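Lillmont Robotics Club: the shirt folding project so far

Hi all! Shona Cartwright here, and I finally sat down and sorted through the club pictures, which I have been promising to do for weeks. Most of what was on my card was blurry elbows, so this is a short gallery with a lot of talking in it. Sorry, I like talking about this project!

If you're new, we're the robotics club at Lillmont, and this year we're teaching a two-armed robot to fold clothes. We named it Parsa. The plan is to show it at the Drakutby student competition in June, in the household tasks category, where each team gets 10 minutes to fold as much as it can from a pile it has never seen before. Socks don't count, thank goodness.

How we got here

We started out wanting to do towels. Towels are rectangles, and rectangles are friendly. Mark Anthony Pascual talked us into shirts at the very first planning meeting because the judges give more points for anything with sleeves, and we all nodded as if we knew what that meant. I have since learned a great deal about sleeves. They hide under the body, they twist, and if you grab one by the cuff the whole shirt swings around and lands on itself.

The way we teach Parsa is by driving it ourselves. One of us moves the arms through a fold, the cameras record everything, and later the computer trains on all those recordings. Our goal is 2,000 good recordings before the competition. We passed 400 on February 7, 2023, and Adi Lumbantobing brought in a lemon cake that got eaten before I found my camera. A recording only goes in the good pile if the fold finishes without anyone reaching in to help, so we throw out plenty. My first evening of driving I kept none at all. Zero! I was pulling the shirt toward me the entire time and could not work out why it kept sliding.

Money, briefly: we got a $100 thrift store budget from the school and spent all of it on shirts. Plaid turned out to be the favorite on the team, partly because Amirhossein Asadi says it's easier to see on camera which way the cloth is turned when there's a pattern. Plain white is miserable. We do still practice on plain white, but everybody groans when it comes out of the bag.

The gallery

1. At the wrist
Parsa's gripper up close, with the yellow plaid shirt waiting in a heap on the right. I love how chunky those foam pads look next to the skinny black fingertips. Look at all the scratches on that long black plate, too. The other arm is coming in from the left, the one with the purple cable.

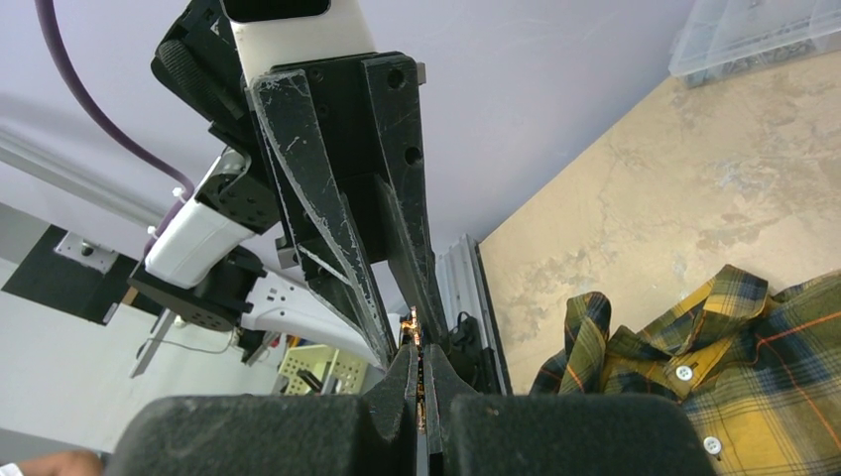 2. Still to come
Thodoris Lazaridis has a bunch more from the driving side, including the recording sessions I missed when I had the flu. I'll add them under this one as soon as he sends them (Thodoris, this is me asking again, nicely).

What we're working on next

Collars. Parsa can get a shirt flat and bring the sleeves in on a good day, but then the collar flips the wrong way and the last fold comes out lumpy. Adi thinks we should smooth the collar first, and Mark Anthony thinks we should leave it alone and fold over it. We're going to record both ways and see which one trains better. I'm on team smooth-it-first, for the record.

We also want to try the Veltetska folding order, which is what we call the way Amirhossein's old team did it: bottom hem up before the sleeves come in. It looks completely backward to me and makes a really tidy little package.

If you'd like to come drive for an evening, please do, no experience needed! Leave your name on the sign-up sheet by the club room door. And if you have old button-downs at home, any size, any color, we'll take them. Except plain white. Okay, fine, plain white too.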